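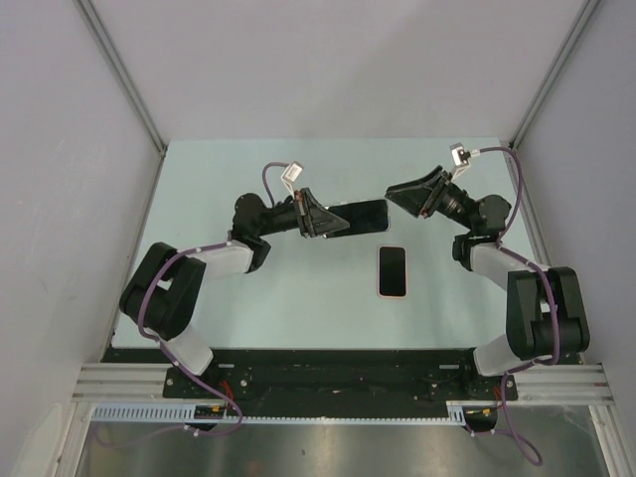

4. Recording a Handover Task by Remote Control

Updated January
By Dagim Moges

This section covers recording demonstrations with both arms on the Stekance bench, using the leader handles. It assumes you have finished Section 3 and that both arms pass the joint check. If you plan to guide the arms by hand instead, go to 4.6 first, then come back for the recording steps.

The task used throughout is "two phones." One arm holds a phone, the other arm is free, and a second phone lies on the tabletop. The operator passes the held phone across to the free gripper, sets it down, and then picks up the second one. You can use other flat objects, but keep the same pair for a whole set.

4.1 Before you start

1. Clear the tabletop of everything except the objects for the task. Tools left at the front edge will show up in the wrist camera views.

2. Check the purple cable on each arm. It should leave the wrist camera mount in a wide loop and follow the arm past the shoulder joint to the base. Move the wrist through its full turn by hand with the motors off. If the cable pulls tight at any point, give it more slack at the wrist end.

3. Turn the phones off. A screen that lights up in the middle of an episode changes the picture enough to matter, and you will end up throwing that episode away.

4. Switch on the bench and start the Fikisden recorder. Wait until both arms are listed as READY.

CAUTION: Keep hands outside the enclosure whenever the arms are listed as READY or LIVE. The stop button must be within reach of the operator's chair.

4.2 Loading the first phone

1. Set the left arm to HOLD and open its gripper from the recorder menu.

2. Press PAUSE and wait for the motors to lock. Slide the phone between the fingers so that it lies flat and sticks out sideways toward the middle of the table.

3. Take your hand away, then close the gripper in small steps until the phone stops shifting. Do not use the full grip setting. The fingers are wedge-shaped and will press hard on one edge.

4. Lay the second phone face up near the center of the table, between the two grippers. Vary its angle and position a little from one episode to the next.

Note: Leave enough room for the free gripper to reach the held phone without passing low over the one on the table.

4.3 Matching the leader handles

1. Sit down and bring both handles to roughly the same pose as the arms.

2. Press MATCH. The recorder shows a bar for each joint. Move the handles until every bar is green.

3. Press LIVE. The arms now follow you. Make one slow, small movement with each hand before doing anything else.

If an arm jumps when it goes live, stop and repeat the match. Juraj Danko's notes on joint offsets are in Appendix B.

4.4 Recording an episode

1. Press the left foot pedal to begin. A short tone sounds.

2. Bring the right gripper to the free end of the held phone. Approach level, with the fingers open.

3. Close the right gripper. Wait for a count of 2, then open the left one. Skipping the wait is the most common cause of drops.

4. Move the left arm back out of the way. Lower the phone to the table with the right arm and release it.

5. Pick up the second phone with the left arm and lift it clear of the surface.

6. Press the right pedal to end. Mark the episode KEEP or DISCARD.

Work at a steady pace. If you miss a grasp and recover within a second or so, keep the episode -- the policy needs to see recoveries. If a phone is dropped, discard it.

4.5 How many to record

Record 10 practice episodes and throw them out. After that, a first training run needs 100 kept episodes. For a bench that will be shown to visitors we use 600, split between at least two operators. Tiruwork Seyoum and Abrehet Feyisa each have a slightly different approach angle, and the mixed set trained better than either one alone.

Take a break whenever the discard rate starts to climb.

4.6 Guiding by hand

Hand guiding works for single-arm moves only. Set the arm to FREE, support the upper link with one hand, and steer at the wrist with the other. Your hands will appear in the camera views, so use these recordings for waypoints and do not mix them into a training set.

CAUTION: An arm in FREE mode will sink if you let go of it. Return it to HOLD before you step back.

4.7 Shutting down

1. Support the phone, open the gripper, and take the phone out.

2. Send both arms to REST.

3. Copy the session folder to the Zunetia drive and check that the episode count matches the one on the recorder screen.

4. Switch off the bench.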